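Section 4. Caring for caps on a dresser top or table

Owners of the Ivelano storage set often ask for a cap stand. We don't think you need one. Most of the stands we tried, the Kauppinen among them, left a dent in the crown. A flat, clear top does the job for everyday caps.

Before you start, take a look at how caps tend to end up when they share a surface with cups and small items.

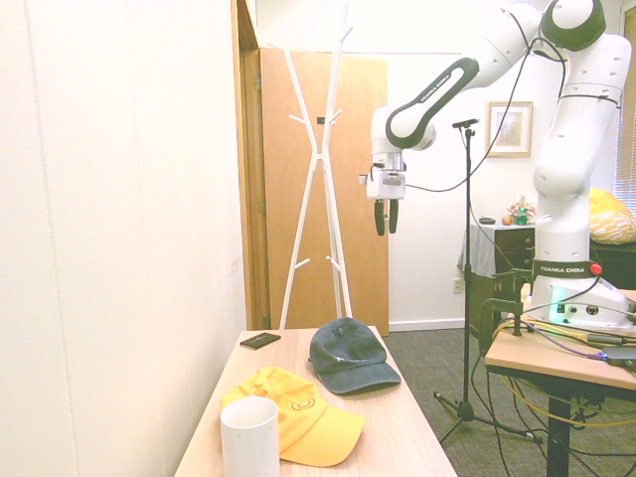
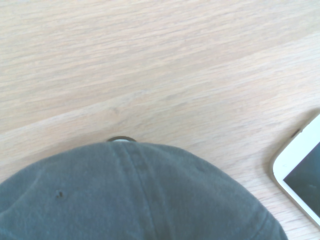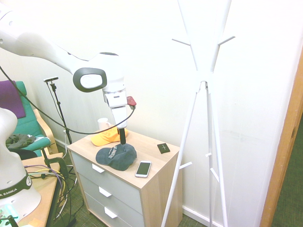 1. Move drinks first. A mug next to a light-colored cap will leave a stain sooner or later, whatever the label says about stain resistance.

2. Pick up phones, card cases and anything else small. Put them in the top drawer.

3. Wipe the wood along the grain with a dry cloth. Skip the polish. It gets into cotton.

4. Hold each cap by the brim and push the panels out from inside with your fingertips. Don't pull on the top button.

5. Set the cap down crown up, with the brim clear of its neighbor. Two caps to a top is plenty.

NOTE: Stacking saves room, and sellers like to show it in photos. Mi-kyung Byun left a stack alone from December on for our tests, and the bottom cap came out with a crease that steam only partly fixed.

CAUTION: Do not put caps away damp. The Rernine drawer liner (part 597) is sold as "breathable." We saw no difference between a drawer with it and a drawer without.

6. Caps you won't wear this season can go in a drawer, one layer deep. If the drawer rubs when you close it, take a cap out.

For drawer removal, see page 23.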